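調理科学・生活技術 ＞ 基礎課程 ＞ 教科書本文

第4章　丸のままのいもを加熱する

4.0　この章の範囲

第3章では、切断した野菜を対象に、切り方と加熱時間の関係を扱った。本章では切断しない材料、すなわち皮つきのまま鍋に入れるいも類を対象とする。主たる材料はじゃがいもとし、必要に応じてさつまいもと比較する。加熱器具は、卓上に置いて用いる小型の電気調理鍋を前提とする。こんろと片手鍋による加熱については第6章で改めて取り上げる。

丸のままの加熱は手順の数が少ない。洗浄、計量、投入、加熱、判定、取り出しで一通りの作業が終わる。一方で、加熱の進み方を外から知る手がかりが乏しく、結果は材料の大きさに強く左右される。同じ条件で始めた2個のいもが、同じ時刻に煮え上がるとは限らない。本章の各節は、この差がどこから生じるかを順に説明する構成になっている。

本章を読むにあたって必要な予備知識は、第2章の熱伝導と対流の区別、および第3章の表面積と体積の比である。

本章で用いる主な用語を次に示す。

中心温度　材料の最も厚い部分の中央における温度。
糊化　でんぷん粒が水を吸って膨潤し、規則的な構造を失う変化。
硬化　一定の温度帯に長く置かれた植物組織が、その後の加熱で軟らかくなりにくくなる現象。
余熱　加熱を止めたのち、鍋、水および材料表層に残った熱によって進む加熱。
短径　材料を水平な台に置いて測った、最も短い方向の径。

4.1　材料の性質

4.1.1　形と大きさ

じゃがいもの形は品種と生育条件によって異なり、球に近いもの、扁平なもの、長円形のものがある。丸のままの加熱では、長径よりも短径が所要時間を決める。熱は表面のあらゆる点から内部へ向かうため、中心に最も早く達する経路は短径方向の経路となる。細長いいもと丸いいもの質量が等しい場合、細長いいものほうが早く中心まで加熱される。

伝導だけで熱が進むと仮定すると、中心が所定の温度に達するまでの時間は、代表的な寸法の2乗にほぼ比例する。短径が2倍になれば時間はおよそ4倍になる計算である。実際には皮の性状、水流、いもの向きなどが加わるため、この関係がそのまま成り立つことは少ないが、見積もりの出発点としては十分に役立つ。

質量は補助的な指標として記録する。台ばかりで測る値は再現性が高く、測定者による差が出にくい。ただし質量から短径を逆算することはできない。記録表には両方の欄を設ける。

4.1.2　表面の観察

加熱前の表面には、芽の位置を示すくぼみ、濃淡の斑、収穫や運搬の際についた傷などがみられる。観察の項目は次のとおりとする。

(1) 地色。淡黄色、黄褐色、赤褐色などの別を記す。
(2) 斑の有無と、その分布の偏り。
(3) くぼみの深さ。浅いものと深いものを区別する。
(4) 緑色を帯びた部分の有無。
(5) 芽の伸長の有無。

緑色を帯びた部分と芽には、ソラニンやチャコニンなどの有害な成分が多く含まれる。これらは通常のゆで加熱では十分に分解されない。該当する部分は加熱前に厚く取り除く。緑化が広い範囲に及ぶものは材料から外す。取り除いたものは、もはや丸のままの材料とはみなせないため、比較実習には用いない。

地色の記録では照明の影響に注意を要する。黄みの強い照明の下では、淡黄色の皮と黄褐色の皮の区別がつきにくくなる。同じ台、同じ時間帯、同じ照明で比較するか、色票を並べて判断する。さつまいもやかぼちゃのように橙色の色素をもつ食品をあわせて扱う場合も同様である。

4.1.3　内部の構造

皮の直下には皮層があり、その内側に維管束の環が走る。さらに内側は髄とよばれ、水分がやや多い。でんぷんは皮層から維管束の内側にかけての部分に多く、中心部では少ない。ゆでたいもを半分に切ると、外周が粉質に、中央がやや水っぽく見えることがあるのは、この分布による。

細胞どうしはペクチンを含む中層によって接着している。加熱によるいもの軟化は、主としてこのペクチンの分解と溶出によって進む。でんぷんの糊化は軟化と並行して起こるが、両者は別の変化である。でんぷんが糊化していても、中層の分解が足りなければ、いもは硬く感じられる。

4.2　加熱中に起こる変化

4.2.1　温度帯による区分

じゃがいもを水から加熱するとき、内部では温度の上昇に従って次の変化が起こる。

低温域では、細胞膜が機能を保っており、見かけ上の変化はほとんどない。

中温域では細胞膜の機能が失われ、細胞内の成分が移動しやすくなる。この温度帯ではペクチンメチルエステラーゼが働き、ペクチンがカルシウムなどと結びついて分解されにくい形になる。この状態に長く置かれた組織には硬化が生じる。でんぷんの糊化もこの温度帯で始まる。

高温域ではペクチンの分解が進み、組織が軟化する。本章では、中心温度が80℃を超えた時点を、高温域への移行の目安とする。移行後も軟化が完了するまでには相応の時間を要する。80℃は加熱終了の温度を示すものではない。

4.2.2　水から加熱する理由

丸のままのいもを沸騰水に投入すると、表層は直ちに高温域に入るが、中心部は低温域にとどまる。中心が軟化するころには表層の軟化が進みすぎ、皮が裂けて煮崩れが生じやすい。水から加熱すれば、表層と中心の温度差は小さくなる。

ただし昇温が極端に遅いと、材料が中温域に長くとどまり、硬化が起こる。保温に近い弱い加熱を長時間続けたいもが、その後に沸騰させてもなかなか軟らかくならないのはこのためである。出力を選べる器具では、沸騰までを強、沸騰後を弱とする方法が標準的である。

4.2.3　皮の役割

皮は水溶性成分の溶出を抑え、組織の崩れを防ぐ。熱の移動に対する抵抗としての影響は小さい。皮をむいたいもとの所要時間の差は、多くの場合、大きさのばらつきによる差に埋もれる。

皮に深い傷があると、そこから水が入り、周囲の組織が水っぽくなる。比較実習では傷のないものを選ぶ。

4.3　電気調理鍋

4.3.1　各部の名称と働き

小型の電気調理鍋は、発熱部を底に備えた本体、湯を受ける内側の面、蓋、取っ手、操作部からなる。

蓋には金属製のものとガラス製のものがある。ガラス蓋は、閉じたまま内部の様子を確認できる点で観察に適する。加熱中は内面に水滴がつき、見通しが悪くなる。水滴を落とすために蓋を頻繁に開けると、蒸気とともに熱が失われ、条件がそろわなくなる。開蓋の回数は記録の対象とする。

内側がステンレス鋼の鍋では、内壁の反射によって、いもの輪郭や水面の位置を見誤ることがある。水位は真上からの目視に頼らず、投入した水の質量で管理する。

操作部の表示は製品ごとに異なる。同じ「弱」の表示であっても出力は一致しない。記録表には表示の語をそのまま写し、取扱説明書に記載された消費電力を併記する。

4.3.2　設置

鍋は平らで乾いた台に置き、台の縁から離す。取っ手が通路側に張り出さない向きとし、電源コードは作業者の手前を横切らないようにする。蒸気の出口がある鍋では、その上方に棚や掲示物がないことを確認する。

4.3.3　材料の入れ方

1個だけを加熱する場合、いもは鍋の中央に置くのが原則である。壁に寄ったいもは、一方の側で湯の流れが妨げられ、加熱にむらが出ることがある。丸みのあるいもは底で転がるため、投入後に位置を確かめてから加熱を始める。

大きいいもを浅い鍋に入れると、上端が蓋に近づく。上端が水面から出た部分は蒸気による加熱となり、水中の部分とは昇温の速さが異なる。水位を上げて全体を浸すか、それができなければ途中で上下を返す。返した時刻は記録する。

投入はトングなどの器具で行い、高い位置から落とさない。挟む力が強すぎると皮に傷がつき、軟化後の取り出しでは組織がつぶれる。丸みのある材料では、最も太い部分より下側を両側から支えると安定する。

図4.1には、黄橙色で丸みのある細長い塊の左右に挟む器具の先がある様子を示す。表面には濃い橙色の斑と浅いくぼみがある。図4.2は、淡い緑色の電気調理鍋に皮つきのじゃがいも1個を入れ、ガラス蓋をしたものである。いもは鍋の縁近くに寄っている。

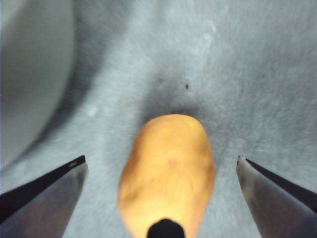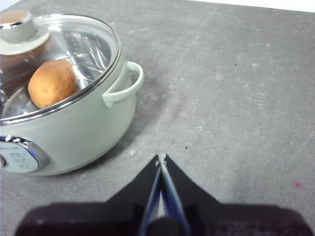

4.3.4　水量

水量は、材料全体が浸る最小の量を基準とし、これに蒸発分を加えて定める。水が多すぎると沸騰までの時間が延び、中温域に置かれる時間も長くなる。少なすぎると加熱の途中で材料が露出し、空だきの危険も生じる。

鍋の最大水位線を超えてはならない。材料を入れると水位は上がるので、水位線との照合は投入後に行う。順序としては、材料を先に入れ、計量した水をあとから注ぐほうが管理しやすい。

Prerville版の実習では、水量を582gに統一している。この値はCeston型の鍋と、短径の小さいいも1個の組み合わせに合わせて定めたものである。他の鍋を使う場合は、予備実験によって水量を決め直し、以後の全班で同じ値を用いる。582という数字自体に一般的な意味はない。

4.4　加熱の終了を判定する方法

4.4.1　竹串による判定

最も太い部分に細い竹串を刺し、中心まで抵抗なく通るかどうかを調べる。途中で抵抗が増す場合は加熱を続ける。刺した穴からは水が入るため、同じ材料への試行は2回までとする。2回目は1回目と離れた位置に刺す。

竹串による判定は測定者の感覚に依存する。班の中で判定者を1名に固定し、加熱しすぎたものと不足したものをあらかじめ刺して、基準をそろえておく。

4.4.2　中心温度による判定

棒状の温度計を用いる方法では、先端が中心に位置していることが前提となる。先端が中心を外れると、実際より高い値が示される。刺し込む深さは短径の半分とし、温度計の軸に印をつけておく。

読み取りは示度が安定してから行う。温度計の応答が遅い場合、いもを湯から出して待つ間に表層から熱が移り、中心の値が変化する。読み取りまでに要した時間も備考欄に書く。

4.4.3　余熱の扱い

加熱を止めたあとも、いもの中心温度はしばらく上がり続けることがある。表層の温度が中心より高い間は、内側へ向かう熱の流れが残るためである。湯の中に置いたままにするか、直ちに取り出すかによって結果が異なるので、実習書ではどちらかを必ず指定する。本章の実習では、指定のない限り、加熱停止後に直ちに取り出すものとする。

4.5　記録の様式

記録表はFastgate様式を基本とし、1個の材料につき1行を用いる。欄は左から、材料の番号、短径、質量、表面の所見、水量、加熱開始の時刻、沸騰の時刻、開蓋の回数、加熱停止の時刻、判定、備考の順に並べる。

時刻は分の単位まで記入する。所要時間を直接書かず、時刻から計算するのは、途中の操作との前後関係をあとで確認できるようにするためである。

記入例を次に示す。

材料番号 19　品種 Wuisan　表面の所見 黄褐色、斑少、緑化なし
水量 582g　開蓋 4回　判定 中心に抵抗あり、加熱継続
備考 沸騰後、いもが壁側へ移動。位置は直さず継続した。

この例では開蓋の回数が多く、同じ班の他の材料と単純には比較できない。集計の際は値を除外せず、条件の異なる測定として印をつける。

空欄と「なし」は区別する。観察したうえで認められなかった場合は「なし」と書き、観察していない場合は斜線を引く。

4.6　予習課題

次節の実習に先立ち、以下の準備を行うこと。

手元のじゃがいもについて短径と長径を測り、質量とともに表にまとめる。測定にはノギスを用い、なければ2枚の板で挟んで間隔を物差しで読む。

使用する電気調理鍋の取扱説明書を読み、最大水位線の位置、操作部の表示、加熱中に高温となる部分を書き出す。

4.2.1の温度帯の区分を用いて、弱い加熱を長く続けた場合の中心部の変化を、縦軸を温度、横軸を時間とした略図に表す。略図には硬化の生じる範囲を斜線で示す。

実習4-1では短径の異なる材料を1個ずつ同じ水量で加熱し、沸騰から判定までの時間を比べる。実習4-2では出力の切り替え時期を変える。記録表は実習ごとに新しい用紙を用いる。

© Prerville 教科書編集室　｜　お問い合わせ　｜　正誤表　｜　ページの先頭へ戻る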